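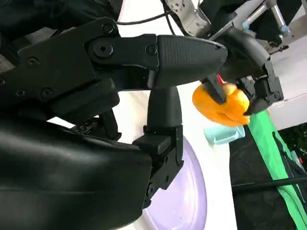 非常停止を押すのが遅すぎたのではないですか、と前の投稿に返信をいただきました。はい、遅かったと思います。短い文では誤解されそうなので、続けて何が起きたかを書きます。日本語が不自然なところがあれば、すみません。

まず結果から書きます。二本のアームが同じ机の上で作業していて、大きいハンドの指が、小さいグリッパの外側に当たりました。けが人はいません。壊れたのは指先のカバー一枚です。

大きいハンドはBrilus、小さいグリッパはTreloarです。Treloarがオレンジ色のアヒルのおもちゃをつかんでいる間、Brilusは近くで待ちます。アヒルが置かれたら、次はBrilusが皿を動かす番です。

アヒルの下にカップがあるので、Treloarはアヒルを高めに持ったまま運びます。この経路は先月までに約3,000回動かしていて、接触は一度もありませんでした。だから私は安心していました。この安心がよくなかったです。

二本の間には、最小距離の設定があります。私たちの設定は60ミリです。これより近くなると、両方が止まります。止まるはずでした。

当日の午後、Brilusの待機位置がいつもより近いことに気がつきました。でも画面の距離表示は正常な値でした。私は目より画面を信じました。時間にすれば、たぶん二呼吸くらいです。

そのあと音がしました。大きな音ではありません。プラスチックの箱を机に置いたときのような「コツ」という音です。それを聞いてから非常停止を押しました。返信の方の指摘は、この部分だと思います。

ログを読みました。距離の計算をしているのはGistdenという社内のソフトです。GistdenはTreloarの関節の位置を受け取って、Brilusとの距離を出します。このTreloarの位置が、175ミリ秒古いデータでした。

正常なときの遅れはもっと小さくて、気にする必要がありません。この日はケーブルを替えたあとで、通信のやり直しが多くなっていました。ケーブルの交換は私がしました。交換の記録には「動作確認済み」と書いてあります。私の字です。

困るのは、古いデータでもGistdenが何も言わないことです。数字は来ているので、計算はできます。計算ができるので、画面は緑色のままです。データに時刻はついていたのに、時刻を見る処理がありませんでした。

別の方から、つかんでいる物は距離の計算に入っていますか、という質問もありました。とても良い質問です。答えは、入っていません。グリッパの形だけを登録しています。アヒルのような物を持つと、実際の形は外にふくらみます。

今回当たったのはグリッパの指の外側で、アヒルには触っていません。ですから直接の原因とは別の問題です。でも、同じ日に見つかった穴なので、同じ報告書に書きました。

再現の試験もしました。速度を下げて、アヒルは使わないで、Brilusの待機位置を遠くに移して、通信だけを同じ状態にしました。距離の表示がおくれることは、7回確認できました。新しいケーブルを元のものに戻すと、出なくなりました。

ここで「ケーブルが悪かった」と書いて終わりにすることもできます。一度そう書いて、消しました。ケーブルはまたいつか悪くなります。そのときに止まらない仕組みのほうを直さなければなりません。

直したこと。Gistdenは、位置データの時刻が古いときに両方のアームを止めます。画面の距離も消えて、横線だけになります。数字が出ていると人は読んでしまいますから。少なくとも私は読みます。

最小距離の設定も見直しました。今は仮の値で広くしてあります。広すぎるとBrilusが皿のところまで入れなくて、順番待ちが長くなります。作業は前より遅いです。Fullbridgeの担当の方には、しばらく遅いままですと伝えました。

Fullbridgeからは、別の安全装置を足せないかと聞かれました。手首の力センサで止める機能はもともとあります。ただ、しきい値が高かったので今回は反応しませんでした。皿を持ち上げるときに誤って止まるのがいやで、春に私たちが上げた値です。

その変更の理由も記録を探しました。一行だけ、「停止が多いため」とありました。どのくらい多かったのか、どの作業で止まったのか、もうわかりません。いまは作業ごとに値を分ける方向で試しています。まだ皿のときに誤停止が出ます。

それから、待機位置のことです。なぜ当日は近かったのか、という点は半分しかわかっていません。手首の取り付けを調整したあと、原点の合わせをやり直していませんでした。でも、そのずれだけでは足りない気がします。調査中です。

人の側のルールは一つだけ変えました。目で見て「近い」と思ったら、画面を見る前に止める。止めたあとで画面が正しかったとしても、誰も文句を言わない。再開の手順は長くないので、損は少ないです。

このルールで、昨日さっそく一回止めました。確認したら距離は十分にありました。私の立っている場所から見ると、奥のグリッパと手前の指が重なって、とても近く見えるのです。立つ位置も決めたほうがよいかもしれません。

割れたカバーは捨てないで、操作盤の横に置いてあります。交換品はまだ届いていません。それまでBrilusは予備の指先で動かしています。

「おくれる」と「遅れる」、途中で表記がそろっていませんでした。すみません。原点のずれの続きがわかったら、この下にまた書きます。力センサの値を作業ごとに変えている方がいたら、切り替えのタイミングをどう決めているか教えてください。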